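From: Kgomotso Moodley
To: Wollus household list
Date: Wed 17 September
Subject: Re: [wollus] Washing soft toys without ruining them

> Has anyone found a way of washing plush toys that doesn't leave them
> matted? I put two through the machine in January on what was meant to
> be a gentle cycle and they came out with the stuffing all at one end.
> The label on one says surface wash only, the other has lost its label
> altogether. I'd also like to know how people dry them, as mine smelt
> musty for a fortnight afterwards.

I do mine by hand in a bowl and have done for years. It takes longer than the machine but most of it is waiting.

Before any water goes near the toy, go over the seams with your fingers. Any gap, however small, needs a few stitches first or the filling will work its way out when you squeeze. Check that the eyes and nose are firm. If there is a voice box or a battery pack inside, you either unpick the seam and take it out or you stop there and clean the surface with a damp cloth. I wouldn't risk it with anything that has a straw or sawdust filling either, and the same goes for old toys where you can't tell what is inside.

For the wash itself I use cool water and a small amount of liquid soap. I've been using Nostix, which is sold for woollens, but a plain baby shampoo did just as well when I ran out. Powder is a nuisance because it never quite dissolves at that temperature and you end up with white grains in the pile. Stir the soap in before the toy goes in. A glazed or shiny bowl is best as it wipes clean afterwards, and pale is better than dark because you can see what colour the water has gone.

Press the toy under and let it fill, then leave it for 11 minutes or so long as it takes to make a cup of tea. Squeeze it gently a few times. Don't rub, and don't wring it, as that is what shifts the stuffing. Light blue and pale pink plush show grey patches worst, usually on the ears and paws, and for those I use an old soft toothbrush, always in the direction of the pile. 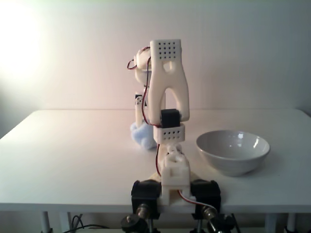 An objection came in off-list to doing it in a bowl at all: you can't get the soap out properly that way, and soap left in the fur is what makes it go stiff and pick up dirt again within a month. The suggestion was to wash in the bowl if you must, but to rinse under a running tap with the toy in a colander.

I think that is fair for anything large. For a small one I change the water until it stays clear when I squeeze, and that has been enough. If you are on a meter the bowl uses a good deal less. A splash of white vinegar in the last rinse helps with the stiffness — the smell goes once it's dry.

Drying is where I suspect the original poster went wrong. Roll the toy in a thick towel and lean on it, then do the same again with a second towel. After that, pull the stuffing back into shape with your fingers while it is still damp, paying attention to the neck and the tops of the legs. Lay it flat on a rack with air underneath. I turn mine morning and evening. The outside feels dry long before the middle does, and if you put it back on a bed at that stage you get the musty smell you describe. Squeeze it hard next to your cheek. If it feels at all cold, give it another day.

A hairdryer on the cool setting is all right for the surface. I don't use radiators, as I had a rabbit go crisp down one side and it never recovered. When it's dry, brush it with a baby brush or a clean pet brush.

As for the toy with no label, try a wet white cloth on the underside first and hold it there for 30 seconds. If colour comes off on the cloth, keep to surface cleaning.

For the one where the stuffing has all gone to one end, you may be able to tease it back with a blunt knitting needle worked in through the plush, a bit at a time. If that fails, open the back seam and top it up. Xaba sell polyester filling in 300 g bags, and one of those would do several toys.

I've not tried the Trurkeo foam that was mentioned on the list before the summer. If anyone has, I'd like to hear whether it leaves a residue.

Kgomotso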